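Last updated: September

Working group on handling rules, Zistberg site
Minutes taken by Tineke Cuypers

Start 15:30. Present: Standen, Drumex and Hladun teams. Minutes of the previous meeting approved with one spelling correction.

1. Folding station rules

Draft 5 was read through. Hladun wants the rule on cables moved to the front, before anything on grip. Agreed. New wording: gripper cables hang toward the operator's side and stay off the cloth during a fold. Drumex asked if this also covers the cables on the floor by the computers. It does not; those go under item 2.

Marker plates on both hand-held grippers must stay uncovered by cloth or sleeves. Operators may let the cloth hang over the near edge of the table. Standen would have preferred it fully on the grid sheet but did not press the point.
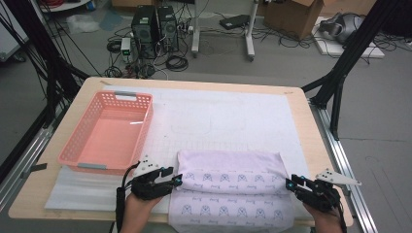
2. Floor and walkways

Coiled cable is to be kept clear of the walking route. Open boxes and plastic bags go to the store at the end of a shift. Drumex will mark the route with tape and send a sketch.

3. Session length

Proposed limit of 30 minutes per operator, then a break of 15. Standen asked for 24 so that it fits their shift plan. Left open; both versions stay in the draft.

4. Other business

Basket position: left of the cloth for all operators, including left-handed ones, until someone has tried the other side. Hladun to try it and report.

Closed 16:45.

Contact: Tineke Cuypers, Zistberg | Copyright Zistberg | Back to top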